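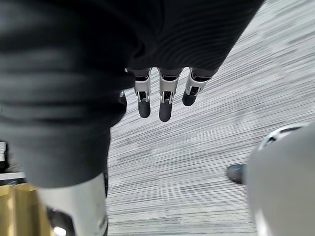

Aisling Hayes does her folding standing up. I'd pictured a big table, the way my nan did it, but when I went round to see her workroom in Tarkville she told me she got rid of the table in September and hasn't missed it. "You end up leaning on it," she said. "Then you put your tea on it. Then it's a tea table." So everything gets held up and folded in the air, over the carpet, and the carpet is the streaky grey sort with fine pale lines through it that would hide a year's worth of lint. The knit of the day was a dark charcoal rib, a big soft piece of it, and I asked her (because I own three jumpers in that colour and they all look dreadful) how you keep ribbing from going baggy.

"Don't hang it!" she said, before I'd finished asking. "People hang it. It's heavy, it wants to go to the floor, so let it go to a shelf instead." She folds along the ribs, never across them, and she showed me with a cardigan of her own, sleeves in first, then up from the bottom in two goes. I tried it and got something like a parcel that had been through the post twice. She was very nice about it.

Aisling mends and stores knitwear for people who haven't got the room or the patience. She started out of the spare bedroom at her old place in Kurnier, with 14 regulars, mostly friends of her sister's, and moved here when the spare bedroom stopped having a bed you could get to. Her busy time is the end of the cold weather, when the whole town decides on the same weekend that it's finished with wool.

"They come in with garbage bags," she said. "I don't mind the bags. I mind when they've been in the bags since last year."

I wanted to know about moths, obviously. She's a washer first and a cedar person second - she reckons cedar blocks are lovely and that people put far too much faith in them. Everything is cleaned before it goes away, and it dries flat. When I said I didn't have anywhere to dry things flat she asked whether I had a bed, and I had to admit that I did.

We got on to colours. She likes working on dark greys less than you'd think, given how much of it she handles. "You can't see your own stitches after four o'clock. Navy's worse. Give me a mustard any day." For darning she'll go a shade darker than the piece, since a lighter thread catches your eye from across the room. She keeps her leftover yarn in old biscuit tins and wouldn't let me tidy them.

Before I left she made me take my jumper off and looked at the elbows. I've got it booked in for next week.

Filed under: Home & Making, Local People, Wool

3 comments

Jenel: She did my dad's old fisherman's jumper and I cried in the doorway. Does she still do zips?

knitwit1107: Folding WITH the ribs!! I've been doing it the wrong way for years. Off to redo the whole cupboard.

M. Tuhumury: Disagree about the cedar, we've used it forever and never had a hole. Nice read though. My favourite colour to darn is also mustard.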